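The Stop Button Is Not a Safety Plan

I work in the robot laboratory of a small company, Wolau, and for two years I was sure that our two-arm cells are harmless. The arms are light. They handle cloth, packets and kitchen things. Compared with the big yellow machines in a car factory, they look like toys, and I treated them this way. I want to explain why I changed my opinion, and why I think that many small laboratories have the same problem as we had.

On a Wednesday, shortly after lunch, one cell was running a cloth task. Both grippers had the fabric. Then the left arm lost its connection for a short moment and went into a fault. It did what the manual promises: it stopped and held its position. The right arm did not have a fault, so it continued. It pulled the cloth tight, and then it pulled more. The fabric did not tear. The wrist of the left arm gave way first, a small screw broke, and a piece of the finger flew past the face of my colleague, who was already leaning in to see what was wrong.

She was not hurt. In our fault log it received the number 225 and one line of text: "left arm communication error, restarted." When I read this line later, I felt ashamed. It is correct, and it tells almost nothing.

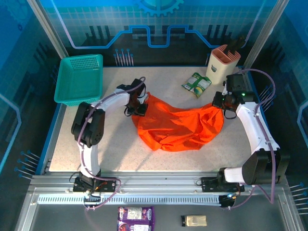 My first point is that two arms which hold the same object are one machine. We buy them as two, they have two controllers, and every one of them has its own idea of what is safe. In the moment when both grippers close on one piece of material, this idea is wrong. A stop of one arm is then not a safe state. It makes an anchor for the other arm to pull against. I asked the integrator, a firm called Reinholz, if the arms could share a fault signal. The answer was yes, it is possible, it takes some wiring and one afternoon of work. We had not ordered it. They had not asked us if we wanted it. I blame both sides, but us a little more.

My second point concerns soft objects. People are careful around metal and glass. Around a cloth they relax, and I did it too. But a cloth under tension stores force, and from outside it is difficult to judge how much. With a rigid part the arms come quickly to their force limit and stop. With fabric the force grows slowly, the controller sees nothing strange for a long time, and the release comes at the weakest place, which can be anywhere.

My third point is about how we count. Before this event we were proud of our numbers. We had made more than 2000 runs without an injury, and this figure stood in our presentation for customers. After the event I read the old logs again and found 39 entries where one arm had stopped and the other had continued. In most of them, the object simply slipped out of the gripper. We had written them down as failed grasps. They were warnings, and we had put them in the wrong drawer because the drawer for warnings had no form to fill in.

Some colleagues disagree with me. They say that a light arm cannot do serious harm, that the walls of the cell give protection, and that more rules will slow the work. About the speed they are right. We lost several days when we changed the wiring. About the walls I cannot agree, as long as a person can reach in from the open side while the arms have power. Our partner in Drurkby uses a simple rule: no hand enters until both arms show that they are stopped and the object is released. It costs them a few seconds every time. We have used the same rule since August, and I do not hear complaints anymore.

I would like the sellers of these systems to deliver the shared stop as standard and let the customer pay extra if he really wants to remove it. Until this happens, please open your own logs and search for the runs where only one arm had the fault. Read also the runs which you called failed grasps. Ours needed one evening of reading, and we could have done it a year earlier.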